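Lo que cambia cuando la máquina aprende a doblar

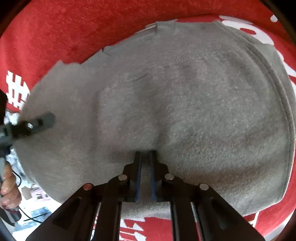
En la lavandería de Midarport donde trabajo desde hace años, la automatización no llegó con brazos grandes ni con despidos. Llegó con unas pinzas que se llevan en las manos. Durante una parte del turno ya no tocamos la ropa con los dedos: la tomamos con las pinzas, y de esos movimientos debe aprender después el sistema de Furon. Una tela gris y peluda como esta, arrugada sobre la alfombra roja, parece cosa fácil, pero con dos dedos rectos hay que decidir bien por dónde se pellizca el pliegue. Yo doblé mantas toda mi vida sin pensar en eso.

La empresa nos explicó que las tareas con pinza ocupan 20 minutos de cada hora. En mi sección somos 52 personas y las opiniones están divididas. A mí me duele un poco la muñeca al final de la tarde, lo digo sin dramatismo. También reconozco que los jefes, por primera vez, nos preguntan cómo hacemos las cosas.

Lo que me preocupa es otro asunto. Si mi manera de doblar entra en una máquina, esa manera tiene un valor, y en mi nómina no aparece. En Mirent, donde está el otro taller, se acordó un pago aparte por estas horas. Aquí se habla de ello desde mayo y todavía no hay nada escrito.

No estoy en contra de las máquinas. Pido que el acuerdo se firme antes de que ellas sepan doblar solas, porque después tendremos menos fuerza para pedirlo.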